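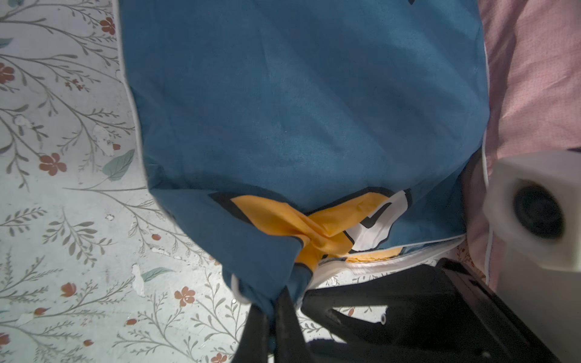 La pince serre le tissu et ne veut plus lâcher (bras Walska, pince Drellia)

Imprimer | Envoyer par e-mail
19 partages | 2 réponses

Posée par Catalina Villalba, catégorie Préhension et outils

Bonjour à toutes et à tous !

Je travaille sur le rangement d'un lit avec un bras Walska et une pince Drellia à deux doigts. Les coussins, la couverture, tout ce qui est mou et qui glisse : j'adore ce sujet, c'est mille fois plus vivant que d'empiler des cubes. Seulement depuis la mise à jour du contrôleur j'ai une panne qui me rend folle.

Le cycle démarre normalement. Approche, fermeture, levée, dépose. Et puis, une fois de temps en temps, au moment de la dépose, l'ordre d'ouverture part et les doigts ne bougent pas. Le contrôleur affiche le code 113 (« position non atteinte »), mais le bras, lui, continue sa trajectoire comme si de rien n'était ! Résultat : il repart avec le tissu et tire tout ce qui se trouve à côté. La dernière fois j'ai appuyé sur l'arrêt d'urgence avec le coude.

Ce que j'ai déjà essayé :
- refaire le calibrage à vide (parfait, dix ouvertures sur dix)
- baisser la vitesse du bras
- changer l'alimentation
- revenir à l'ancien fichier de réglages, sans effet visible

La force de serrage est réglée à 22 N. Avec des objets durs je n'ai jamais le défaut. Est-ce que quelqu'un a déjà vu ça ? Je prends toutes les pistes, même les bizarres.

Réponse de Bjarke Mogensen
Marquée comme utile

Salut Catalina, très belle panne, j'ai eu la même et j'ai passé une semaine dessus avec Leif Hviid, alors autant que ça serve !

Tu as en fait deux problèmes mélangés. Le premier, c'est la pince qui ne s'ouvre pas. Le second, bien plus gênant, c'est le bras qui n'attend pas la pince. Commence par le second.

Dans le programme du Walska, la sortie « outil » est envoyée puis le mouvement suivant s'enchaîne sur une temporisation. Chez nous la mise à jour avait remis l'option d'attente à sa valeur par défaut, donc désactivée. Il faut attendre le retour de position des doigts avant toute remontée, et mettre le code 113 dans la liste des défauts bloquants. Chez nous il était classé « avertissement ». Tant que ce n'est pas fait, personne ne met la main près du lit, bras en marche ou en pause.

Pour l'ouverture elle-même, regarde où va le tissu quand les doigts se ferment. Un coussin à passepoil ou une couverture, ça se met en bourrelet, et le bourrelet remonte vers la base des doigts. À vide tu ne verras jamais rien, d'où ton calibrage impeccable.

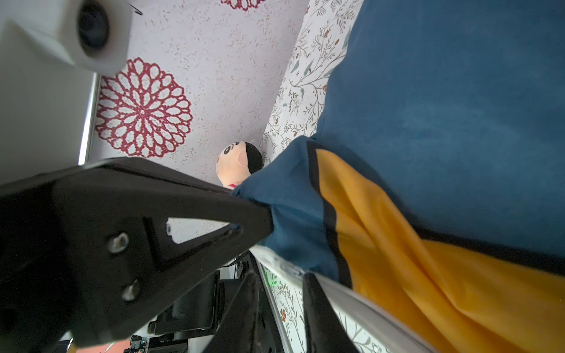 Que faire quand le tissu est déjà coincé et que la pince refuse de s'ouvrir ?

Appuyez sur l'arrêt d'urgence, coupez l'alimentation de la pince, puis desserrez les doigts avec la vis de déblocage manuel avant de dégager le tissu à la main. Ne tirez pas sur le tissu pendant que la pince est sous tension.

(J'ai recopié ce passage de notre fiche d'atelier, il est affiché à côté du poste.)

Ensuite, les réglages qui ont marché pour nous. On a descendu la force par paliers jusqu'à ce que le coussin glisse, puis on est remontés d'un cran. On a aussi limité la profondeur de prise : seul le bout des doigts entre dans le pli. Tu vas être surprise, une petite pincée suffit largement pour soulever une housse, et le geste devient vraiment joli à regarder !
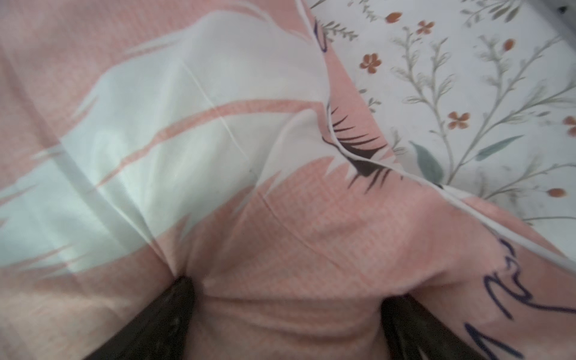

Après ça on a relancé une série complète en alternant les tissus lisses et les tissus à relief, sans changer autre chose entre deux essais. C'est long, mais c'est comme ça qu'on a trouvé que le défaut venait aussi de la vitesse de fermeture : trop rapide, elle aspire le pli vers l'intérieur. On l'a divisée par deux.

Dernier point, contrôle le câble du poignet sur toute la course. Leif a trouvé une gaine qui frottait dans une seule orientation, celle de la dépose évidemment. Poignet tourné, bras à l'arrêt, on bouge le connecteur du bout des doigts et on surveille l'état de la pince à l'écran.

Et pour reprendre après un blocage : bras en position haute, ouverture complète commandée seule, lecture du retour, et seulement ensuite l'approche en vitesse réduite.
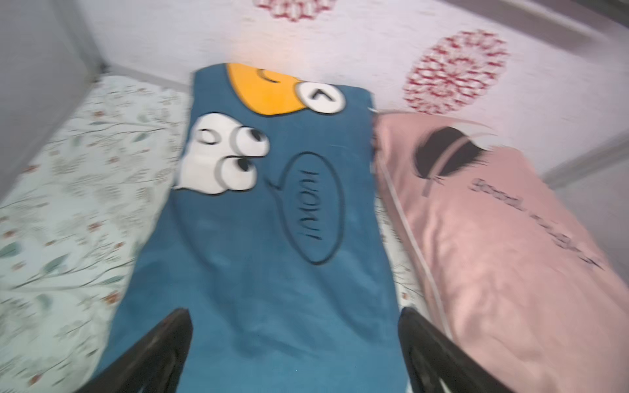 Doigts écartés de part et d'autre du tissu bleu, le coussin rose à droite.

Si tu peux, poste ton journal de défauts avec les horodatages, je suis curieux de voir si le 113 arrive avant ou après l'ordre de remontée.

Réponse de Vibeke Þorgeirsson

Moi j'ai mis un peu de talc sur les patins et ça va mieux. Essaie, ça coûte rien. Sinon contacte Sveinbjörnsson pour la pince, ils m'ont répondu vite.

Commentaires

Birthe Kjærgaard : Attention avec le talc, j'en ai retrouvé dans le guidage des doigts et il a fallu tout démonter. Par contre +1 pour le défaut bloquant, c'est la première chose à faire.

Catalina Villalba : Bjarke, MERCI ! L'attente était bien désactivée. Je l'ai remise, le 113 arrête maintenant le bras tout net et je respire. Le blocage est revenu une fois à 22 N, rien depuis que je prends moins profond, mais je n'ai pas encore fait assez d'essais pour crier victoire. Je regarde le câble demain matin et je poste le journal dans la foulée.

Bjarke Mogensen : Génial ! Note bien l'angle du poignet à chaque défaut.

Imprimer | Envoyer par e-mail

© Entraide Cendosia | Nous contacter | Haut de page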